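Lakholm practice board, secondhand — 4 stars

Bought this in August from Jondinari, 63 quid for the board already fitted in a case, no drives. Wanted something to learn on before I touch my proper machine. Older green server type board, single socket, memory slots either side. Does the job.

Good bits first. Socket frame is solid, stamped steel, lever has a decent spring to it and the load plate stays up by itself when you open it. My last one (a Zeneo) kept flopping down on my knuckles. Had the chip in and out 27 times now and teh hinge screws are still tight.

Memory latches are black and white in turn so you can tell the pairs apart. Handy. Came with one stick only, listing said "memory included" — bit cheeky but fine.

Not so good. No manual. No spare coin cell either, and the clock was wrong when I first switched it on so I'd budget for a new one. Had to guess the slot order, got it wrong twice.

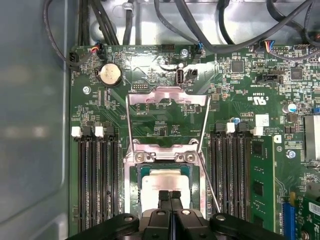

Also keep your fingers off the top of the chip if you've already pasted it, obvious I know. Lower it straight down, dont slide it. Then plate, then lever.

Postage was slow, packing was good. Would buy again at this price, wouldnt pay the 216 some sellers want for the boxed one.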